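Progress report, February
Riseck hall refit, cleaning and storage package
To: Gravstead grants desk

Sorry for the format, writing this between deliveries. Numbers are in the spreadsheet you already have, this is the words part.

**Short version**

- Hall is usable. White walls finished, upstairs still closed.
- Stairs: treads done, stringers painted, one handrail bracket outstanding.
- Storage and supplies: moving again after a slow January.
- Spend is inside the budget line. Small shift requested, see further down.

**Walls and ceiling**

Second coat went on the long wall and the short return by the side door. Went with the plain white from Radow, same as the sample board you signed off. The cream we were offered as a swap was cheaper but would have meant redoing the return, so no.

Ceiling panels are the ribbed ones that were there before. Kept them. Washed down, patched at two joints, painted along with the beams. The original quote had them coming out completely and that money has gone to the stairs instead (you agreed this by email, just noting it for the record). One joint toward the back still shows a hairline. Painter is coming back for it, no charge.

Fluorescent fittings stay for now. Tubes swapped where they flickered. LED replacement is in next year's bid and I haven't touched it here.

**Stairs**

The biggest item and the one that ran over on time. Treads and risers sanded, then stained dark brown. Stringers white. The first stain went on too red and had to come back off the lower treads, which cost us four days. Second stain is right.

The underside was not in the scope to begin with. It's the first thing anyone sees coming in from the corridor side, so we had it stained to match the top. Extra labor came out of contingency.

Still open on the stairs:

- handrail bracket, top landing, on order from Rivas
- nosing strips, delivered, not fitted
- final load check, booked, waiting on the bracket

Until the check is signed the stairs stay roped off. Groups know. A couple of them are not thrilled becuase their lockers are up there, we brought down what they asked for.

**Supplies and storage**

Your last letter asked specifically about this so a bit more detail.

What we had before: one cupboard, everything in it, half of it with no label and the other half with the wrong one. People poured things into whatever bottle was free. Two bottles went in the trash in the first week because no one could say what was inside.

What we have now:

- All liquids for shared use stay in their own labeled bottles. No decanting. This is on the cupboard door in big letters.
- Top shelf is for hand and surface products only. Floor products on the bottom.
- Caps get checked at the end of the session. Flip-tops and pumps were our main source of leaks, mostly from being put away half open.
- Anything without a readable label goes in the return crate and does not go back on a shelf.

We cut the product list hard. The old one had duplicates of nearly everything, bought by different groups over the years, and the order now goes through one sheet. Refills come with the Radow delivery so there's no second drop charge. Saving is small per month but it does add up, column F in the spreadsheet.

Shelf liners: asked for rubber, got rubber, cut to size on site. Bottles slide less. The first roll was too thin and curled at the edges, sent back, credit note recieved.

Floor products are still a weak spot. We have a large container of the old stuff and I'd like to use it up before ordering the new one. Should be gone by the next report.

**Sessions**

Hall opened for daytime use at 9 in the morning, half days only at first, full days after the wall paint had cured. Evenings not yet. The outside light by the entrance needs fixing first and that's with the landlord.

Bookings are ahead of what I put in the plan. We held a putting-away session with some 15 people from the regular groups, to go over the cupboard system and the label rule. It ran 90 minutes, which was too long. Next time I'd split it, cupboard first and floor care on another day. Feedback in short:

- shelf order makes sense
- labels too small on the smaller bottles
- want a second cupboard near the side door
- want a sink upstairs (not in this grant, told them so)

The label point is fair. Printing bigger ones. The bottle maker's own strips are fine as far as they go but they're low down and hard to read once a bottle is standing in a slot or behind a shelf lip. Ours will go up near the neck.

**What slipped**

Stain redo, already covered.

Bracket. Rivas sent the wrong hand. Replacement promised for the end of the month, I will chase.

Inventory. Meant to be finished with this report and it isn't. Cupboard is done, the under-stairs area is not. There's a lot of stuff under there that came with the building and I don't want to throw out anything the landlord thinks is his. Have written to him.

**Money**

No overspend on the grant as a whole. Contingency is lower than I'd like after the stairs. I'm asking to move the unspent part of the ceiling removal line (what's left after the stair transfer) into storage, to cover the second cupboard and a run of shelf lip along the side wall. Not new money, same total. Would need a yes from you before the next order goes in, an email is enough.

Receipts are scanned through to the paint delivery. Stain and liners to follow, the scanner in the office is down.

**Next, before the April report**

- bracket on, nosing on, load check, rope off
- finish inventory under the stairs
- bigger labels on all shared bottles
- second cupboard if you say yes
- hairline joint in the ceiling
- get a date out of the landlord for the entrance light

Visit: you mentioned coming by. Mornings are best, after 9. Use the corridor entrance, the side door sticks. Let me know ahead and I'll have the receipts folder out and the cupboard keys with me, they're normally at the Gravstead office.

Think that's everything. Call if the ceiling line is unclear, it took me a couple of goes too.
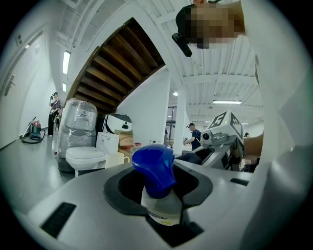

*Blue-capped bottle with its label strip low down, stairs and ribbed ceiling behind. Riseck hall, February.*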